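Planning and Budgeting a Small Robotic Workcell
Final Project Report
Department of Mechanical and Production Engineering, Penenthorpe College

1. Purpose of the report

The project group was asked to prepare a purchasing plan for one bench-top robotic workcell, to be used in the second-year automation module. The budget ceiling set by the department was £3000, excluding the arm itself, which the college already owns. The report sets out what was requested, what was bought, what was left for a later year, and how the group reached its decisions.

Software licences are not covered. They are paid for from a separate teaching fund and were outside the group's remit.

2. Requirements

A list of requirements was drawn up in October after meetings with the module staff and the workshop technicians. The cell had to support sorting and placing exercises with simple objects, fit on one table, and be ready for use by two students within a normal practical session. Staff also asked that small parts should be cheap to replace, as cubes and trays are regularly lost or damaged over a teaching year.

The technicians asked for two further points to be written into the plan. The push button was to be within easy reach of a seated student, and no item was to be fixed permanently to the table. The second point ruled out one of the enclosures the group had first considered.

3. Suppliers and quotations

Quotations were requested from three suppliers: Tendlow, Gunilero and Theodorakopoulos. All three replied, although the Gunilero quotation arrived after the first comparison had been made and the table of costs had to be redone.

Tendlow offered the lowest price for the gripper and its mounting plate, at £734 including delivery. Gunilero quoted more for the same class of gripper but included spare fingers. The group gave some thought to this offer - spare fingers are the item most likely to be needed - but Tendlow confirmed that fingers could be ordered singly, and its quotation was accepted.

Theodorakopoulos did not supply grippers. Its quotation for trays, cubes, the push button and cabling came to £281 and was accepted in full. A single order for the small items saved on carriage and made the paperwork easier for the finance office.

The remaining money was set aside for a camera, a mounting frame, a power supply and a reserve for repairs. The group recommends that the reserve should not be spent on new equipment before the end of the first teaching year.

4. Layout and its effect on the budget

The first budget included a new bench. During trial layouts it became clear that an existing white table could be used, placed against the grey counter, and the bench was removed from the list. This was the largest single saving in the project.

The position of the tray took longer to settle than expected. A large tray is easier for beginners, as the arm does not need to be placed so exactly, but it takes up much of the table and limits the number of cubes that can be set out at once.
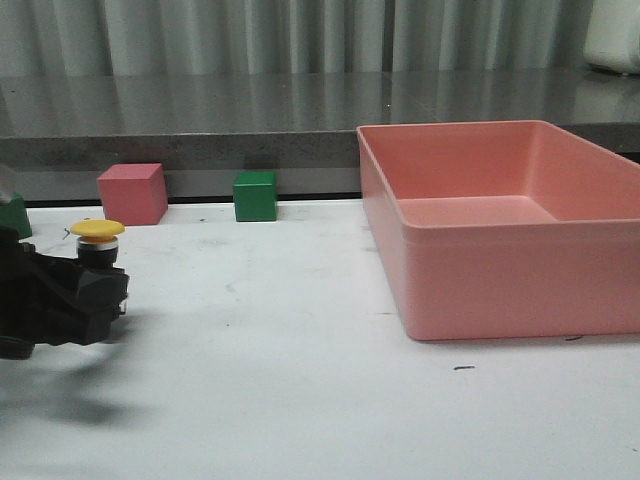 Two tray sizes were compared on paper, and the larger was kept for the introductory exercises. A smaller tray may be bought for the assessed task if the reserve allows. Cubes were ordered in more than one size so that students would have to adjust the opening of the gripper between picks.

5. Delivery and delays

The small items were received within the period quoted. The gripper took 5 weeks, and the group had allowed three. Later groups should place the order for the gripper before any other item, and should ask for the delivery period in writing.

6. Recommendations

The group recommends that the department should approve a second cell on the same plan, subject to a review in May. The following should be settled before an order is placed:

Whether the second cell is to have its own camera or share the first.
Whether spare fingers are to be bought at the outset.
Where the cubes and trays are to be stored between sessions.

Copies of the quotations and the revised table of costs are held in the department office.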